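4. Introducing the bimanual cell at the Hustham site

4.1 Work before the change

The Hustham site of Grarnine prepares packing inserts and folded paper goods for small orders. Most orders are too short to justify a dedicated folding machine, and until April all of them were handled at manual benches. A worker took an order sheet, collected the material, folded or fitted each piece, checked it against a sample and set it aside for packing. The department employed 52 people on two shifts at the time of the first interviews. Job rotation was informal. Workers changed benches when they agreed among themselves to do so, and the shift lead recorded the change only if it affected an order.

The interviews show that the handling work was seen as light but tiring. Respondents mentioned the wrists and the neck more often than the back. They also described the work as social. Benches faced one another in pairs, and a person folding by hand could talk without slowing down. Several respondents returned to this point after the cell was installed, and it is taken up in Section 4.3.

4.2 The cell and its tasks

The cell, supplied by Hudec, has two arms on a common aluminum rail at the front of a walled enclosure. Objects are placed on the floor of the enclosure and handled by one arm or by both. Tasks that need two hands at the bench, such as holding a soft piece from opposite sides, are assigned to both arms (Figure 3). Each arm carries its own gripper, and the operator can pause the pair from outside the enclosure.

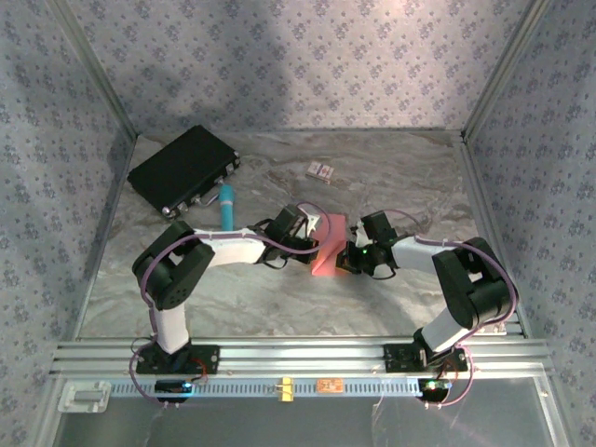
Figure 3. The two arms holding a pink block between their grippers above the floor of the enclosure.

The tasks given to the cell were chosen by the site and were not matched to our study design. They fall into two groups. The first group is transfer and holding of single objects. The second is paper work, in which a gripper has to bear on a sheet without tearing it or pushing it out of place. The second group took longer to bring into use. Operators reported that a fold accepted by the cell was sometimes rejected at the bench check, and the acceptance limits were changed twice during the observation period. Figure 4 shows folded paper at close range, with yellow foam on both gripper fingers.
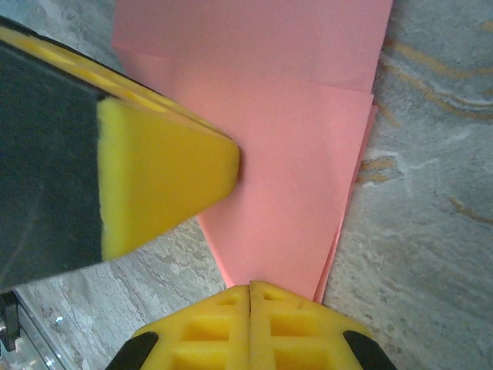 Figure 4. Foam-padded gripper fingers at a folded sheet of pink paper, seen from close to the gripper. The upper finger is in contact with the paper.

For the paper tasks we logged 1000 cycles. An operator intervened in 61 of them. We define an intervention as any pause in which a person repositioned material, restarted a cycle or took the piece out for completion by hand. The log records the pause and the operator's entry, but it doesn't record how long the operator had been watching before acting. Observation notes suggest that this watching time is considerable, particularly among operators in their first weeks at the cell.

4.3 Changes in the content of work

No position was removed during the study. What changed was the distribution of tasks inside existing positions. Operators assigned to the cell folded less and spent more of the shift loading material, clearing finished pieces, judging doubtful folds and writing entries in the log. The last of these was new to most of them. Under the earlier arrangement a defective piece was discarded without comment. At the cell each one required a cause code, and the code list supplied with the system didn't cover the faults that operators considered most common. By the end of the period the handwritten notes attached to the log were more informative than the codes.

Pay grades were left unchanged, which became a point of disagreement. Operators argued that fault diagnosis should be graded as technical work. Management took the view that the task was a form of inspection and was already included in the bench description. A similar dispute arose at the Ommont site, where it was settled by creating a separate operator grade. Hustham hadn't adopted that solution when our fieldwork ended.

Respondents reported less strain in the wrists after moving to the cell. They also reported fewer conversations. The cell stands apart from the paired benches, and the operator faces the enclosure for most of the shift. Two operators asked to return to the benches for part of each day, and the shift lead agreed. This split arrangement was later offered to all trained operators, and most of those interviewed preferred it to a full shift in either place. Its effect on output could not be separated from the change in acceptance limits, which fell in the same weeks.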